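What I learned from retraining on the failures

4 September 2025

In June I wrote that our two-arm policy was stuck, and several people asked me what happened after. So I will try to write it down while I still remember the details.

The task is simple to say: put plastic bottles into a cup, using two small arms that share one table. The first policy was trained on 70 demonstrations, all of them clean. When I tested it in 20 trials, the arms moved nicely, but if the first grasp was a little wrong, the policy did not know what to do. It closed the gripper on air and then continued to the cup as if it had a bottle.

Munther Smadi, who sits next to me at Pendale, suggested that I stop collecting perfect demonstrations. His idea was to let the policy run, take over by hand when it goes wrong, and save only the part where I correct it. We recorded 43 such corrections. Most are very short, a few seconds each. I was a little ashamed of some of them, my teleoperation is not elegant – but we kept them all.

After retraining, 16 of the 20 trials succeeded. The test positions were the same as before. I did not change the network or the learning rate, only the data.

The remaining failures are almost all of one type. When there is already a bottle in the cup, the second one has less space, and the angle of the wrist at release matters much more.
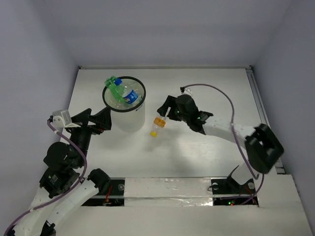 Reynaldo Buenaventura thinks that the action chunks are too long for this last part, because the arm commits to a path before it is over the cup. I tried to cut the chunk length in half, and the motion became shaky, so I put it back. Maybe the length should change during the task, long when approaching and short near the rim. I have not found a clean way to do this yet.

One practical note for those who want to try corrections: mark the moment when the human takes over. In my first version I forgot, and the bad actions just before the takeover went into the training set too. I lost a week with this.

Next I will repeat the test with the cup moved between trials. The code is still messy, but I will send it if you write to me.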